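The Kitchen Table Letter
19 Jul 2021

Hello again, and thanks for all the replies to the last letter. I read every one of them, even the long one defending paper towels. This time I want to talk about dishes, and mostly about how I finally got rid of a whole lot of mine, after years of saying I would.

You know how it goes. You start out with one set, then somebody moves and gives you theirs, then there's a holiday sale, and before long you can't shut the cupboard without leaning on it.
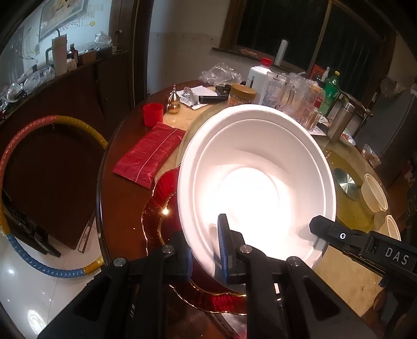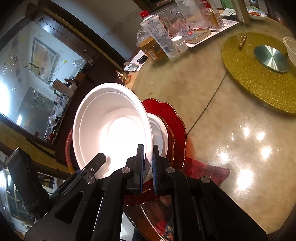 White bowls are my big weakness. I can walk past a patterned mug without a second look, but put a plain white bowl on a shelf at the thrift store and I'm already carrying it to the register. They go with everything (that's what I tell myself) and they never look dated. The trouble is that they also never match each other. One is a bit creamy, one is a bit blue, one is too deep for cereal and too small for salad, and none of them will stack.

So at the start of July I took everything out. All of it, from the cupboards, the hutch, and the two boxes in the hall closet I hadn't opened since we moved to Flerkallow. I counted as I went and got to 126 pieces. There are two of us in this house! Even if we had company every night and didn't wash a thing until the weekend we would never use 126 pieces.

I had read plenty of advice about clearing out and most of it didn't help me. I don't know if a gravy boat makes me happy. It's a gravy boat. What worked was much duller -- I put everything on the dining table and left it there for five days. If we needed a plate we took it off the table, washed it, and put it back in the cupboard. By the end we could see what we really reach for, and it was a pretty small pile. Four dinner plates, a few bowls, the ugly brown casserole, and the same two mugs over and over.

The holiday things got a pass, because you can't judge a Christmas platter in the middle of summer. I did make myself fit them all in one box though, and that took some repacking. If you're doing this, put plates in on their edges, like records. I used to lay them flat with newspaper in between and I lost at least one from every stack. Bowls I nest with a paper napkin between them, and the glass stuff gets dish towels, which you have to store someplace anyway.

Then came the question of where it all goes. My first stop was Najjar, the secondhand shop next to the tire place, and they were lovely about it. They took nearly all the everyday plates and the glasses that were still in sets of four or more. They don't want single saucers or anything with a chip, so please check the rims with your fingertip before you drive over there. I missed a couple and had to carry them back to the car feeling a little silly.

The good china went to Bratilano, the replacement dealer that buys by the pattern. You send them the name off the back and they tell you what they'll pay. Mine had no name, only a tiny crown and a number, 1,662, and I was sure that would be the end of it. They wrote back the next morning and knew it right away. I won't pretend I got rich. It paid for a nice dinner and a bag of potting soil, and I was happy with that.

Chipped pieces are now in the garden. A broken bit over the hole in a flowerpot keeps the dirt in, and the cracked soup tureen has a fern in it on the back steps. It looks better there than it ever did on the table.

Do I miss any of it? One thing. There was a flat oval dish I gave away without thinking, and last week I made deviled eggs and went looking for it in three different cupboards before I remembered. We ate them off the cutting board and they tasted the same.

A few of you have asked about shelf liner. I've tried the sticky kind and I'm still scraping it off. The ribbed kind that just lays flat is fine, and you can rinse it in the sink. Cut it a little short so the door doesn't catch.

Next up is the linen drawer, if I can get it open. In the meantime, the Judivance street swap is still taking tables through the end of the month, so if you have boxes of your own sitting in a closet, bring them down. I'll be the one walking past the white bowls with my hands in my pockets. And if you come across a flat oval dish, good for a dozen eggs or so, please write back and tell me what you want for it.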